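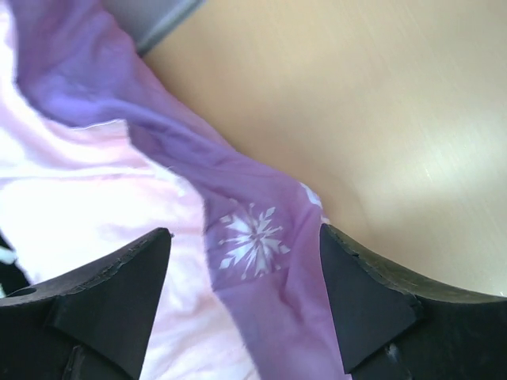
3.2 Printed covers

Cushion covers with printed motifs were sorted by pattern before handling. Purple covers with white snowflake prints were grouped apart from striped ones. A fold can hide part of a motif, so each cover was smoothed and checked again before it was assigned to a group.

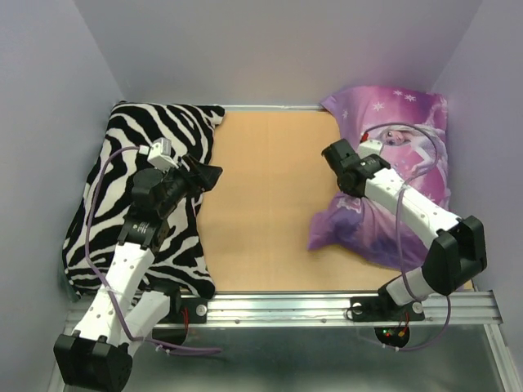 Should a cushion be sorted by color or by print? Print comes first, and color is used only when two prints are alike.

Figure 2. Cushions and printed fabric used in the Langate study.

Creased fabric was judged by the visible part of the print. Where two readers disagreed, the cover was opened flat and read a third time. 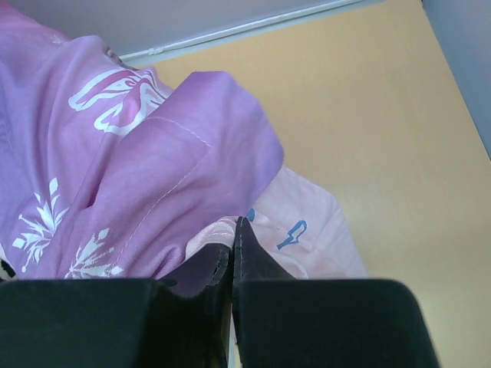

E. Bråten

The Cloltness list gives 3 classes for white prints on a colored ground: snowflake, ribbon and other. Partial motifs were entered under "other" until the cloth had been unfolded.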